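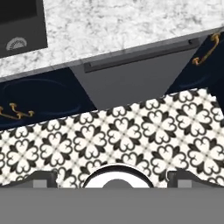 Blog > Apartment hunting > Surnthorpe

Last updated 20 Dec 2018

We looked at the two-bedroom on the fourth floor at Goltura again this week. It was our second visit, and we went mostly to ask about the things I forgot to write down the first time.

The HOA fee is $358 a month. That covers water, trash, the elevator and one parking space. It does not cover heat. Sandra Furnival, the listing agent, said the seller's heating bills were low but didn't have them with her. She is going to email them.

The building has 11 units and nine of them are lived in by the owners. I asked because our lender wanted to know. The other two are rented, one of them to Roy Sugden, who we met in the lobby. He has been there since the building opened and told us the garage door is slow in cold weather and the walls between units are good. He hears the elevator at night if his bedroom door is open. The unit we want is farther down the hall.

Storage is the weak spot. There is a locker in the basement, but it won't take both bikes. I measured it twice.

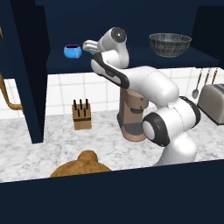

What we still need to find out

The minutes from the last two HOA meetings. Raelene Pomare, our agent, asked for them at the beginning of December and we have one set so far. It mentions a roof repair but gives no cost. If there is a special assessment coming, I want to know before we make an offer.

Whether the second parking space can be rented. Sandra thought yes. The bylaws don't say.

Closing date. The seller wants to be out by the end of February, and our lease runs a month past that. We can live with paying for both places for a few weeks.

The other place

We also saw a resale in the Upadhyay building across the river. It is bigger, but the fee is $582 and the bedrooms face the bus depot. Gemma Catterall bought there last year and likes it. We didn't stay long.

If the minutes come in before the holidays we will probably make an offer on Goltura. If not, it waits until January.

Get new posts by email. Enter your address to subscribe. You can unsubscribe at any time.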